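Chapter 4
Open Day: Learning to Pick Things Up

Have you ever watched your own hand close around something light and fragile? You don't think about it at all. Your fingers slow down, they touch, they press just enough, and up it comes! In this chapter we get to ask how a machine might learn to do the same, and we start where I think every robotics course should start, with a visit.

On Sep 10, 2024, our class went to the open day at Clemano, where some 200 visitors got to try the hand-held grippers themselves. There is no robot arm on these tools. You are the arm! You work the two fingers, you tidy up whatever has been laid out for you, and the tool records how you did it. A task might take only a minute, but the team likes to have 50 good tries at each one before moving on to the next (a toy into a box, a cloth off a bed, and so on).

Before you read further, look for these ideas, which come back all through the chapter:

Grasp: where the two fingers meet the object, and how much of it they cover.
Linkage: the jointed bars that carry the fingers.
Clutter: everything nearby that the gripper has to work around.

A bird ornament with a tall feather crest makes a wonderful first problem. Its body is round, so the finger pads have to close on it from opposite sides, and the feathers stick up well above the grip. Think about where you would take hold of it, and how you would bring it over to an open box.

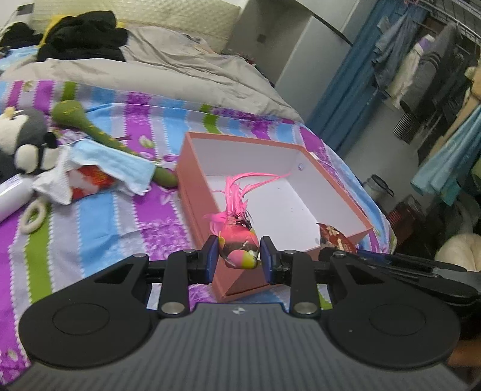

Mathis Millet wanted to know why anyone would begin with a bedroom when a bare workbench would be so much easier, and added that after ten minutes of trying it he had stopped asking.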